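Pay for the Bag, Not the Bin

Posted 9 Jun 2021

My town charges every household the same for trash pickup. The bill comes once a quarter as part of the water statement, and it doesn't matter whether you set out one small bag or fill the cart until the lid won't close. I think that should change, and I think Rorkthorpe should be the next place in the county to change it.

The idea is old and simple. You buy marked bags at the grocery store, or you pick a cart size, and what you pay depends on what you throw out. Recycling and yard waste are picked up at no added charge. Electricity works this way. Water works this way. Trash is the one service left where a retired couple pays the same as a house of six that never flattens a box.

Last year the town paid $110 a ton to have our waste hauled and buried. Three years before that it was $39 less. The hauling contract is up again next June, and the public works office has already warned that the price will rise. When it does, the flat fee rises for everybody, including people who hardly use the service. They have no way to lower their own bill. I find that hard to defend.

I started paying attention to this when I looked at what my own house puts out in a week. Most of the weight was food. Most of the bulk was packaging, a good part of which could have gone in the recycling if anyone had rinsed it. The bathroom and bedroom trash hardly mattered. It was tissues, cotton, receipts, and the odd envelope, and it filled one corner of a kitchen bag.
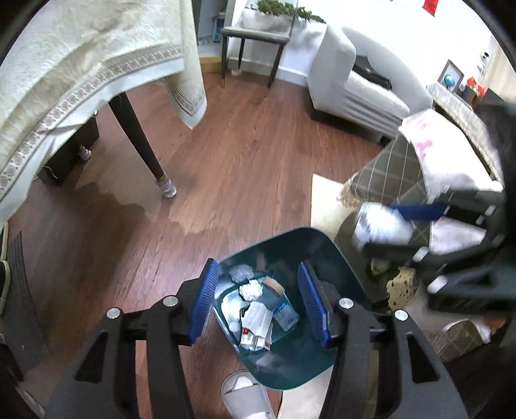
Once we kept the food scraps separate, we went from two bags a week to one, and some weeks the one wasn't full. It took a bucket with a tight lid and a little space behind the garage. Our bill stayed exactly where it was, at $349 for the year. I would have done it anyway, but I can't blame a neighbor who looks at that number and decides not to bother.

The objections deserve a fair answer. The first is that people will dump their trash in the woods or in the bins behind stores. Some will. Some do now, as anyone who walks the creek road knows. Cosach, two valleys over, went to paid bags and had complaints about dumping for the first summer. The town put up two signs and wrote a few tickets, and by winter the calls had dropped back to where they were before. I wouldn't promise the same result here, but it's a problem a town can manage.

The second objection is that paid bags are hard on large families and on people with little money. I take this one more seriously. A family with two kids in diapers can't compost its way out of a full cart. Any plan should give every household a base amount at a low price and give extra bags to people who already get help with their water bill. The office has that list, so there would be no new form to fill out. It's also worth remembering that renters and older people living alone are overpaying today, and many of them don't have much money either.

The third objection is that it's a tax in disguise. It would be, if the flat fee stayed and the bags were added on top. I'd vote against that plan myself. The flat fee has to come down on the same day the bags go on sale, and the notice in the mail should show both numbers side by side.

What I'd like to see is a trial. Pick the Pramar neighborhood, which has a mix of houses and apartments and sits on a single truck route. Run it for 32 weeks so that it covers a holiday season and part of a summer. Weigh the truck at the end of each run, compare it with the same route the year before, and publish the results whether they look good or bad.

The council has talked about "waste awareness" for as long as I've lived here. We've had magnets, calendars, and a booth at the fall fair. I have the magnet on my refrigerator. Over the same period the tonnage went up. A lower bill for a smaller bag would do more than another magnet, and I'd like the trial to be on the agenda before the new hauling contract is signed.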